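Frame pacing in the Nalora playtest, part 2

4/10/24

In the first part I complained about the menus. This part is about frame pacing, and it has numbers in it, so skip it if you only want to know whether the hovercraft handling is any good. (It is. The drift model needs work on low-grip surfaces.)

Nalora is a small arcade racer that has been in closed playtest since the start of the season. The build I have is the second public one. It has two tracks, Hudham and Dawber, and four vehicles, of which only the two lighter ones are finished. The developers ask testers to submit a log with every report, and the log is good. It writes one line per frame with simulation time, render time, present time and the number of draw calls. Most playtests I have been in give you a text box and a star rating.

The complaint everybody on the forum has is that Dawber stutters. The average frame rate on that track is fine, well above what the monitor can show, and yet the game looks rough in the long left-hander after the tunnel. Average frame rate hides this sort of problem. A second of play with one very long frame and many short ones has nearly the same average as a second of even frames, and the eye catches the long one every time.

My procedure was as follows. I drove 200 laps of each track over two weeks, using the same vehicle, the same camera and the same settings, with the ghost car turned off. I threw away the first lap of each session, as the shader cache is still filling then. I then sorted the remaining frames by present time and looked at where on the track the worst ones landed.
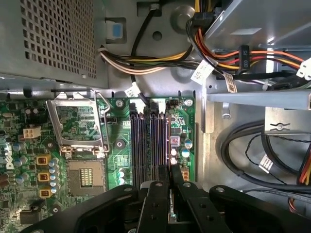 Memory was the first suspect on Dawber, and I spent longer on it than I should have. The game streams track geometry in blocks, and the blocks on Dawber are much bigger than on Hudham, so a machine that is short on system memory will evict a block and load it again one corner later. With a desktop like the Dell, where the four slots stand in a tight group to the right of the CPU socket, changing the amount of memory between runs is a short job, and it removes a lot of guessing. The log has a column for block evictions. On my own test machine the column stayed at zero for every lap on both tracks, and the stutter was there anyway. I repeated the runs with half the memory and got a handful of evictions, all of them on the start straight, and none anywhere near the left-hander. Memory was not the cause.

The second suspect was the crowd. Dawber has a grandstand on the outside of the corner and the spectators are animated. Setting crowd density to zero lowered the draw calls by 400 per frame in that section and had no effect on the long frames. They stayed where they were and they stayed the same length. I found this surprising and ran it again with the same result.

The third suspect was the physics step. Nalora runs its simulation at a fixed rate and interpolates between steps for display. When a frame runs late, the game does two simulation steps in the next frame to catch up. This is normal. What is less normal is that the tunnel exit on Dawber is where the game swaps the collision mesh from the tunnel set to the open set, and it does the swap on the main thread. The log shows simulation time jumping on the frame where the swap happens, then a double step on the following frame, then a short frame, and then back to normal. Four frames in all. At racing speed those four frames cover the entry to the corner, the point where the player is looking hardest at the road.

Hudham has no tunnel and does one swap per lap, under the bridge, where the mesh is small. The simulation time goes up there too, by a much smaller amount, and I had never noticed it while playing. Once I knew where to look I could see it about as well as one can see anything at that length, so I would not call it a defect.

I posted the graphs to the tester forum. Dorothy Naylor, who does the engine work, replied the same evening and asked for the raw logs, and a day later confirmed that the swap was meant to be on a worker thread. It had been moved to the main thread in May while she was chasing a crash and was never moved back. The fix is planned for the next build. She also asked if I could try the launch option that preloads both meshes. I did, and the long frame goes away. Load time for the track gets longer in exchange, and on a hard disk it gets a lot longer. For anyone in the playtest who wants it now, the option is listed in the pinned thread under "startup switches". Use it for Dawber only.

Some smaller findings, in no special order.

The frame limiter in the options menu is worse than the one in the driver. It sleeps for a whole number of milliseconds and then draws, so the frames come out uneven by up to a millisecond. Turn it off and use the driver's.

Controller polling is tied to the render rate. At low frame rates the steering feels heavy, and several people have reported this as a handling problem with the heavier vehicles. The handling values are the same at any frame rate. The input is simply older by the time it gets used. I would like to see it polled at the simulation rate.

Replays are recorded as inputs and not as positions. This makes the files tiny, but a replay from the first build will not play correctly in this one. The car leaves the road at the first corner and spends the remaining time driving against a wall. If you have a lap you want to keep, record video. 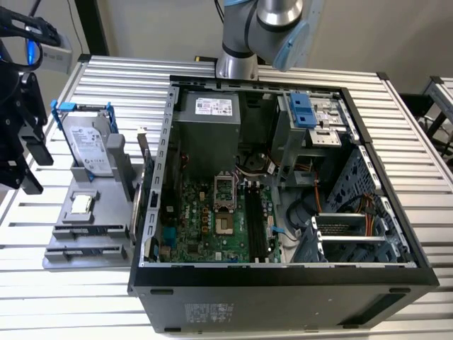 Desktop tower on its side, panel off, memory slots empty.

The log itself costs something. Writing a line per frame is cheap, but the file is flushed every 2000 lines, and the flush shows up as a small bump in present time. It is easy to mistake for a game problem, as it comes at regular intervals and moves around the track depending on your lap time. Anything that drifts along the track from lap to lap is not caused by the track. I filter these frames out by line number before doing anything else.

Alt-tabbing out and back resets the display mode to the desktop refresh rate. The menu goes on showing the old value. Change the setting to something else and back again to get it to apply.

Dagmar Machala wrote to ask which percentile I use for the graphs and why I don't just post the usual "1% low" figure. I use the 99.9th percentile of frame time, per track section. The 1% low is computed in different ways by different tools. One takes the average of the slowest one percent of frames, another takes the frame time at that rank and converts it to a rate, and the two can be far apart on the same run. Neither says where on the track the slow frames were, and for a racing game the position is the useful part. A long frame on a straight costs nothing. The same frame at a braking point costs a lap.

She also pointed out an error in the script I posted with part one. It counted the pause menu as driving if the game was paused in the middle of a lap, which added a large number of very short frames and made the percentiles look better than they were. The corrected version is in the same place as the old one. I reran all of my own data with it and the only section that changed by a visible amount was the Hudham chicane, where I evidently pause a lot.

Next I want to look at split-screen, which is in the build but hidden behind a launch option and marked as unsupported. It draws the scene twice with no sharing between the views, including the shadow maps, so I expect it to be slow. I will also compare the two rendering back ends properly. So far I have only used the default one, and two people on the forum say that the other has a shorter present queue and feels better on the steering wheel. If anyone has a wheel and is willing to run ten laps on each with logging turned on, send me the files through the contact page. Please leave the ghost car off and write down which vehicle you used, as the log does not store it.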